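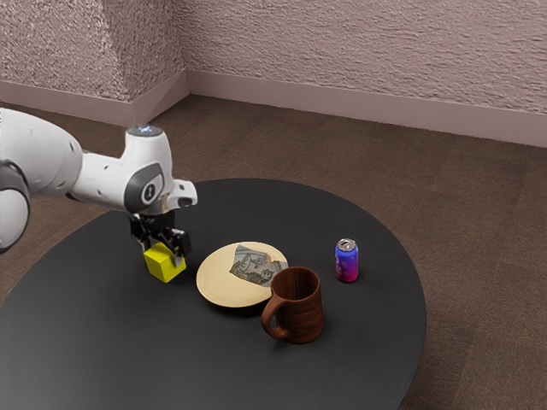 Preltska, May 7, 2025

Our robotics club wants to trust the simulator. Should we?

I help run an after-school robotics club and we have entered the Gernari tabletop challenge for the first time. The task is clearing a table: the arm gets a yellow cube, a plate with a scrap of printed paper on it, a wooden mug and a drink can, and has to move each one to wherever the judge says. Teams do most of the work in simulation and only get the real arm on the final day, in September.

The students have the cube sorted. They ran it 300 times and it came out fine in all but 2 of them, and now they are talking as if the trophy is in the post. I am not so sure. A cube is the easiest thing you could hand to a gripper with two sides to it. They have barely touched the mug, and the paper they keep putting off.

What I would like to know is whether a score like that means anything once you get to a real table. Has anyone done this challenge, or something near it? We have 90 minutes a week and I would sooner not spend them all polishing a number.

Posted by chalkandsolder
Share (4) | 3 comments

atonness_mentor

We took a team from the Atonness after-school scheme last year. Short version: your doubts are fair but don't throw the simulator out.

Ask the students what changed between those runs. If the cube started in the same place every time, at the same angle, on the same table, then they have run one test over and over. Ours had done exactly that. When we made them shift the cube by a few centimetres and turn it a bit each time, the success rate dropped to 60 per cent in one afternoon and there was some sulking. It was the most useful session of the term.

Then do the same with friction and weight. The real cube will not weigh what the file says it weighs. Change both on every run and see if the grip still holds. If your arm squeezes to a fixed width, it may look perfect on screen and drop things on the day.

On the mug, get them to decide early whether they are going for the handle or the body. We changed our minds late and it cost us. A handle is a nice target if it faces you, but you can't count on the judge putting it that way round. The body is duller and safer, provided the gripper opens wide enough. Check that before anyone writes any code – we didn't.

I would leave the paper until last. Crumpled paper in most simulators is a stiff lump in the shape of paper. It won't fold or slide as the real stuff does, so a pass there tells you very little. Try moving the plate with the paper still on it, if your rules allow that. Ours did but I haven't seen this year's.

Share (11) | 6 comments

gantry_goose

simulators are a waste of time imo, get a cheap real arm and practise on that. we did and came mid table

Share (0) | 2 comments

suominen_labs_parent

I'd disagree with the post above. A cheap arm has different joints, a different gripper and a different reach, so you end up tuning for a machine you won't be competing with. My daughter's team at Suominen lost most of a term that way.

What did help was keeping a plain log. Every failed run got a line: which object, where it was, what went wrong. After a while you could see the failures bunching up at the far side of the table, where the arm was stretched out, and they had been blaming the gripper for it. The success rate on its own would have told them nothing. Those 2 failed runs of yours are the ones I'd look at first, if anybody kept them.

I would also ask the organisers how the real arm knows where the objects are. In the simulator it is easy to read the exact position straight out of the software, and students will do it without thinking of it as cheating. On the day there may be a camera and a shaky guess. We never got a clear answer when we asked, so ask in writing.

Share (7) | 1 comment

This site uses cookies to remember your settings and count visits. Accept all | Manage choices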